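August, notebook, CPU socket task

Started at 8:40 with coffee and a full disk, so the first half hour went to moving old episodes over to Semaan before I could record a thing. Please, everyone, check the free space before you leave at night!

Pick and approach

I did the teleop today and Lama Sabbagh sat at the logging station shouting out labels (she's much better at it than I am). We're at 961 kept episodes on this task now. The bit I care about most is the last stretch over the open socket, where you're holding the chip by its edges and trying to line it up over the pins. I slow way down there and I want the policy to learn that slowing down, so please don't trim those pauses out in cleanup, Majdi - I know they look like dead time.

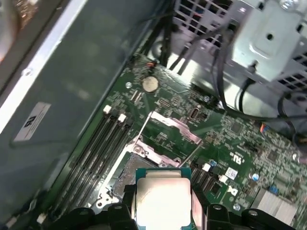
Wrist view and glare

The heat spreader goes nearly white under the bench lamp when it's up in the fingers. I tried turning the lamp toward the wall and liked it better, but then the memory slots get murky, so I put it back. Let's keep some of both. Dremex lets us tag lighting per episode, so I've added "lamp" and "wall" as tags.

Seated and lever down

For the end state I want the chip in the bracket and the lever folded down alongside it, then a short hold with the gripper hanging back over the lower memory slots. With the hold you get a nice clean look at the whole socket from the wrist, and the success labeler has a much easier life.

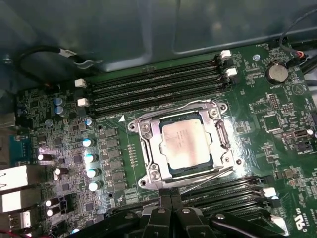 Majdi Qaisi asked whether we should count an episode as good if the lever takes a second push. I say yes, up to 2 pushes, and anything past that gets the "retry" tag and stays in the set. We trained on 795 episodes last time with all the retries thrown out and the thing had no idea how to recover, poor guy.

Still to do: rename the Clotgate export folder, ask Zostano about softer fingertip pads, and figure out why the gripper force log drops its first few samples.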